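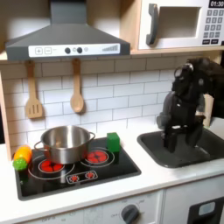

Unit 8: The kitchen corner – pretend play and early language
Course: Play Environments for Ages Three to Six, Skillden teacher training
Reading time: 8 minutes

These notes follow the lecture of the second week of October. Please read them before the practical session, and bring your floor plan of the classroom.

1. Why we spend a full unit on one corner

In the Poveva kindergarten, where our students do their practice, the kitchen corner is the most visited place during free play. In the observation sheets from last year we have 883 entries of free play, and a large part of them begin or finish at the toy stove. Children know a kitchen from home, so they need no instruction from the adult. They can enter the play in the middle, and they can leave it again without spoiling it for the others.

2. What makes a toy kitchen "readable"

A child should understand in a moment what each part is for. I call this a readable kitchen. Some details help very much:

- Burners that are drawn in red. The child sees "hot" and often says it aloud.
- A microwave with a time on the display, for example 01:30. Most children of four cannot read it as a time, but they know that numbers belong there.
- Buttons with plus and minus. This is a first meeting with "more" and "less", and you can use the same signs later at the counting table.
- Utensils that hang in sight. A spoon and a spatula under the hood are taken more often than the same things in a drawer.

Tiles on the back wall are not necessary for play. However, they make the corner bright, and with tiles printed or built in a regular pattern you can speak about rows and rectangles.

3. Real pots, toy pots

Students ask every year which is better. My opinion is that one metal pot of small size is worth more than a full plastic set. Metal has a weight and a sound, and it reflects the colors near it. Check the rim and the handles with your own fingers before you give it to the group.

4. Open material instead of plastic food

This is the main point of the unit. Plastic food has one meaning: a carrot stays a carrot. A plain block can be many things in one morning. I recommend that you begin the year with no plastic food at all, only blocks in three or four clear colors.
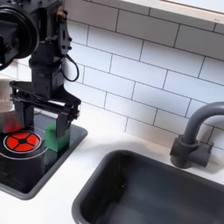
A green block put next to the burner may be a piece of broccoli, a bar of soap or a box of peas, and the child must tell the others which one it is. In this telling is the language work. In the Preda study group we listened to recordings of 56 short play scenes, and the children explained their food much more often when it was made of blocks. It is a small group, so please do not quote this as a proof.

Questions you may put to the child while you sit near the stove:

What are you cooking today?
Is it ready, or does it need more time?
Where should I put it, on the burner or beside it?

The last question practices the words on, beside, behind and in. Ask it seldom. If the adult asks too much, the play becomes a lesson and the children go away.

5. Height and space

The countertop should come near the hip of the child. Leave nearly 80 centimeters free in front of it, so that two children can stand and a third one can pass. Do not put the corner beside the door.

6. Task for the practical session

Work in pairs. Observe the kitchen corner in your practice place for one free play period. Write down each object that a child uses as something else, and the words that the child says for it. Use the Prerkik form, the short version, and fill in the column "position words" also when it stays empty – then write a line through it. Bring the form on paper.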